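On me répète depuis septembre que plier son linge, ça calme. J'ai essayé la méthode Curska, celle des rectangles qui tiennent debout tout seuls, et je reste sur ma faim. Avec un torchon, ça marche. Avec un vêtement en gros coton, beaucoup moins : les coutures sont épaisses, le tissu garde ses plis à lui, et le rectangle promis ressemble à une brioche.
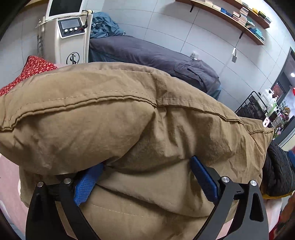 **Rangement, linge et autres promesses**

Le coton beige sur le tissu rose, c'est joli, je veux bien. Mais regardez la couture : elle fronce à gauche, elle redescend à droite, et entre les deux ça gondole. Allez trouver un bord droit là-dedans. Curska conseille de « lisser du centre vers l'extérieur » - quel centre ?

La méthode annonce 3 minutes par pièce. J'en ai passé 40 sur une seule pile, qui s'est écroulée dès que j'ai ouvert le tiroir. Alors je garde les rectangles pour les torchons, et le reste ira sur des cintres. On m'assure qu'il faut persévérer. J'attends de voir.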